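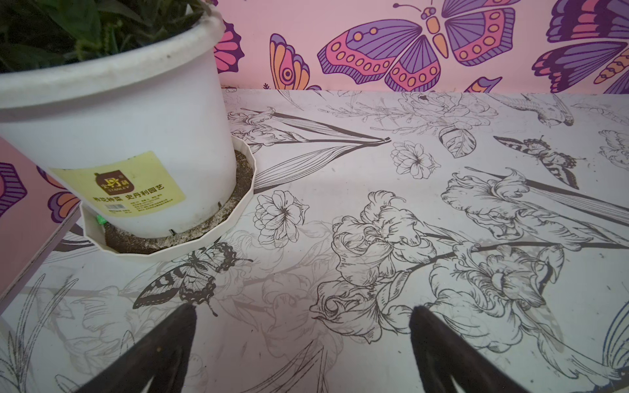 How to post a pot plant + small glass bottle in one box?
Gutow, 25 Feb 2022

Need to send a plant (plastic pot, saucer) and a little bottle of plant feed to my sister. 300 miles, courier says up to 5 days. Soil already gets in the saucer just from moving it round the house. Got bubble wrap and tape, no idea what order. Dont want to buy loads of stuff.

Ultamance
Saucer off first, tip the loose soil out, post it flat on its own. Then a bag over the pot, tied round the stems so the compost stays put. Lay your wrap out flat on the table before you fetch anything else.

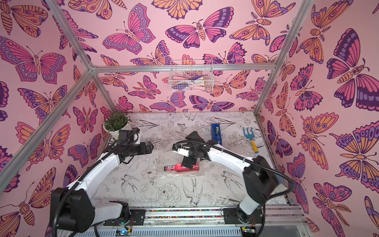 Wrap down, plant and tape within reach

Wrap the pot only, leaves stay free or they sweat. Bottle gets its own piece, lid taped, and goes in a sandwich bag in case it leaks. Never loose next to the pot!!
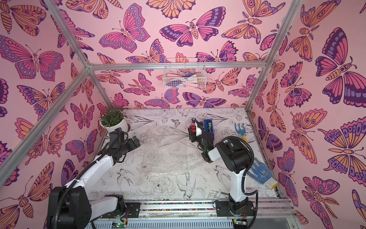 Troketti reckons the bottle should go in a seperate parcel altogether, and that two small boxes are easier to pad than one big one. Fair enough if you can stand paying twice. I've sent both together, was fine.

Mihăilă
Agree on the bag. For the bottle, roll it, don't fold. One long strip, bubbles inward, go round till you can't feel the glass.
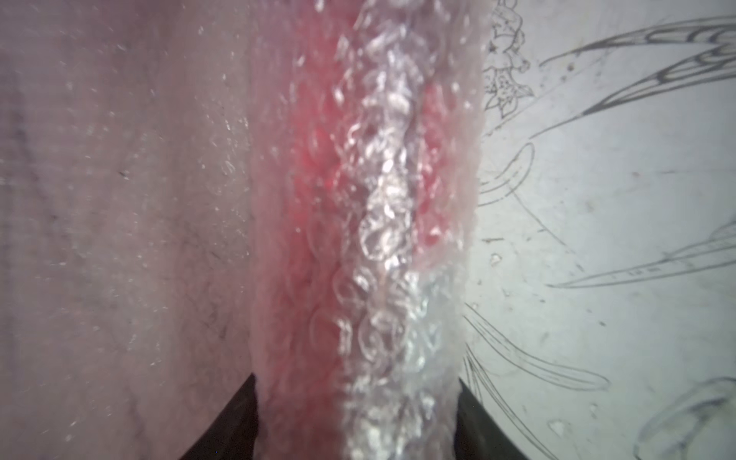 Then twist both ends like a sweet and tape them down. Water the plant a couple of days before, not on the day. Mark which way is up, on all four sides. Mine went in August and lost 2 leaves, no more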